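Dorm Room Tips: Keeping a Small Kitchen Corner Going

Most rooms in Ollcombe come with a mini fridge and one usable outlet, and you share both with a roommate. These tips come from people who have lived in the building and cooked in it through midterms.

Fridge
Label your shelf before the first grocery run. Milk goes at the back, where it is coldest, and eggs stay out of the door. Defrost before you leave for break. Unplug it the night before, put a towel under the front edge and leave the door propped open.

Dishes
Keep 2 bowls, 2 mugs and one good knife. Anything more ends up in the sink. If you can't wash a pan right away, fill it with hot water and a drop of soap and leave it on your own desk, not in the shared bathroom.

Rice and pasta
A batch of rice keeps 4 days in a closed container. Cool it quickly in a shallow dish and get it into the fridge within the hour. Pasta sticks less if you toss it with a little oil before storing. Write the date on the lid with masking tape.

Smells
Baking soda in an open cup handles most fridge smells. For a microwave, heat a mug of water with lemon slices until it steams, wait a few minutes, then wipe. Burnt popcorn takes nearly a week to leave the curtains, so stay with the microwave while it runs.
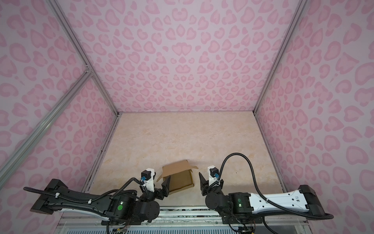 Page last changed: February, by Swati

Exam weeks
Freeze soup in single portions ahead of time. The Tundon hall kitchen is free after 9 p.m. and has a full-size oven, but bring your own baking sheet. Take out the trash before an all-nighter, especially if there are banana peels in it.

Moving out
Give away unopened cans and dry goods on the shelf by the Dondum laundry room. Open spices can go there too if the jar is labeled.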